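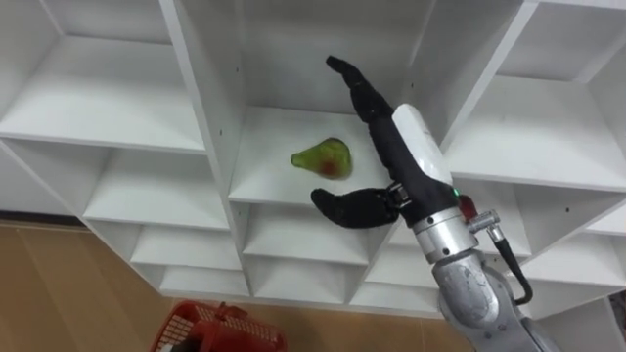 A pear is a fruit with a secret. When the farmer picks it from the tree, it is not ready to eat. Apples, cherries and plums can get ripe on the branch, but most pears are better when they finish this work in your home. Green skin with a patch of red, like on the pear lying on the white shelf, is pretty to look at, but it does not tell you if the fruit is sweet inside. The red patch is called a blush. It often grows on the side of the pear that gets the most sun. The other side stays in the shade of the leaves, and so it stays green or yellow.

How does a hard pear become soft? Inside the fruit there is a lot of starch. Starch is also in potatoes and in bread, and it does not taste very sweet. When the pear ripens, the starch changes into sugar. At the same time the little walls between the cells become weaker, so your teeth can go through them easily and the juice comes out.

The pear helps itself with a gas, which has the name ethylene (say: ETH-uh-leen). You cannot see it. All ripening pears make this gas, and when the gas touches other fruits, some of them begin to ripen too. Bananas and apples also make it. If you put a hard pear in a paper bag together with a banana, the gas stays in the bag and the pear gets ready faster.

There is one strange thing more. A pear ripens from the inside to the outside. If you wait until the whole belly of the pear is soft, the middle can be already brown. For this reason you should test the neck, the narrow part close to the stem. Press it very gently with your thumb. Does it give a little? Then you can eat it today. Is it hard like a stone? Put it back and try again tomorrow.

In your mouth you can sometimes feel tiny grains, almost like sand. These are called stone cells. They have very thick walls, and they are a normal part of the pear.

People have grown pears for a very long time, and today there are more than 3000 kinds in the world. Some are round like an apple, some are long and thin. Many of them are picked in September.

Try it at home: take 6 hard pears of the same kind. Put 2 in the refrigerator, 2 on a shelf and 2 in a paper bag with a banana. Test the necks every day and write in a notebook which ones are soft first.

Filed under: Nature for Kids > Fruits and Vegetables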